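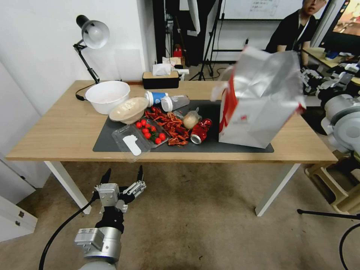 An afternoon with the planning team at Drendcombe

I got to Drendcombe a little after lunch, and Eftychia Karagiannis took me straight to the software side (my favorite part of any lab visit!). Their planner is called Flarkar, and it has to work out a clear-the-table job by itself: paper bag, soda can, cherry tomatoes, a whole heap of crayfish shells. The shells are the nasty bit, she told me, all claws and legs, so the perception code keeps merging them into one big blob. They've logged 1361 runs since September and 878 of those needed no replanning. I kept asking about grasp scoring and stayed two hours longer than I'd meant to. Next stop, Venent!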